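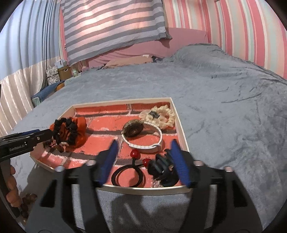 Are soft ridged finger pads worth paying extra for on a hand-held gripper, if most of what you pick up is small household stuff?

For cloth and thin bands, they are. For hard round things they help less than I expected, and how you come at the object matters more than what the pads are made of.

Hand-held grippers: Ordale pads against the plain Puller tips
16 Oct 2018
By the bench editor

I used both sets for most of a month on the same job, which was sorting hair accessories and a watch on a shallow tray set on a bed. It's a good test for a gripper. The things are light, they tangle, and the blanket gives under the tray when you push down, so any heavy-handedness shows up right away.

The Puller tips are flat and hard. They cost less and they wipe clean in a second. On a claw clip they are fine, as long as you take it across the body and stay off the prongs. On a scrunchie they slide over the cloth and close on nothing unless you press down first. Do that on a soft bed and the tray tilts toward you.

The Ordale pads are ridged and have a bit of give. I ran 300 picks with each set and wrote down the misses. The Puller tips missed 46 times and the Ordale pads missed 14. Most of the difference was cloth. A black scrunchie lying on top of an orange one was the worst case for the Puller, which either took both or neither. With the ridged pads I could pinch one fold of the top one and lift it off by itself.

The watch was close to a draw. Stood on its edge with the strap closed in a loop, it wants to roll as soon as one finger touches it before the other. Both sets did this to me. The fix is to open wide, get a finger on either side of the strap and close slowly. The pads leave you a little more room for error and that's all.

Hair ties with glossy balls on them are where I'd save my money. The balls slip out of the ridges about as readily as they slip off flat plastic. Go for the elastic and leave the balls alone. I also had trouble judging the gap on a black tie next to a black clip, and a lamp off to one side did more for that than either set of tips.

Working two-handed, one gripper holding the pile while the other picks, suits the Ordale set better. The holding hand doesn't need to squeeze as hard, and my wrist was less sore by the end of a session. The handles are the same in both cases, so that is down to the pads.

Complaints. The Ordale pads pick up lint from a plush blanket and need a wipe with a damp cloth every so often. The spare set came with no instructions, and I had one on upside down for a whole afternoon. At 359 dollars for the pair of grippers with pads fitted, it's also a fair jump up from the Puller.

If you handle fabric, buy the Ordale. If you mainly move boxes, bottles and clips, the Puller will do the job and you can add pads later.

Related reviews
Jument wrist camera mount, second look
Adams two-channel controller: setup notes
Cheap parallel grippers we tried in May

Contact | Copyright 2018 | Back to top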